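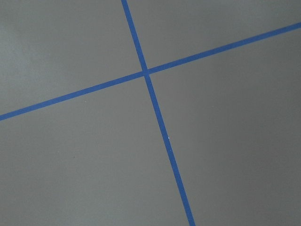 Ronine publishes open practice guide for marking robot work surfaces

KEVERCOMBE, Monday, March 27, 2023 - Ronine, a supplier of safety and setup services for small automation cells, has published the first full edition of its guide to surface marking for robot work areas. The guide is free to download and can be used by any company, school or laboratory without a license.

The document has 34 pages and covers one subject only: how to put reference marks on a table or a floor so that people and robots can work from the same positions. It was written together with the integrator Koech and the training center Zotus, and was tested during 411 work shifts in the Kevercombe workshop.

Many companies already follow the large safety standards for robots, and the guide does not replace them. It deals with smaller questions which the operators ask every day. Which color should the tape be? Where is the zero point when two lines cross? Who is allowed to move a mark, and how is this written down?

Main rules in the guide

Reference lines are made with one color of tape only, and this color must be easy to see against the surface. Blue on gray is one of the recommended pairs. Red and yellow are kept free for warnings.

Where two strips cross, one strip goes over the other in full length. The tape is not cut at the crossing. The zero point is the center of the crossing, and it is written in the cell file with the date and the name of the operator.

Strips must lie flat, with straight edges and no lifted corners. If an edge has come up, the full strip is replaced. Repair with a short piece on top is not accepted, as this changes the width of the line for a camera.

Every crossing is inspected from the camera of the robot as well as by eye. A right angle on the table does not look like a right angle when the camera is tilted, so the angle has to be measured on the surface and never from the picture.

The surface is wiped before new tape is applied. Small specks of dust are noted only when they touch a line or when the vision program reports them.

Time and training

According to Ronine, the complete inspection of a normal table takes around 45 minutes the first time. Later inspections are shorter. Zotus will offer a one-day course for operators and for shift leaders, with practical work on taped tables. Koech has already included the rules in its handover documents for new cells.

The guide also has a one-page checklist which can be printed and kept next to the cell. A first print run of 1000 copies is available - companies pay only the postage.

Comments from users are welcome and will be collected for the next edition. They can be sent with the form on the Ronine website, in the section Guides and Practice.

About Ronine

Ronine helps small and medium companies to set up, inspect and document robot cells. The company works from Kevercombe.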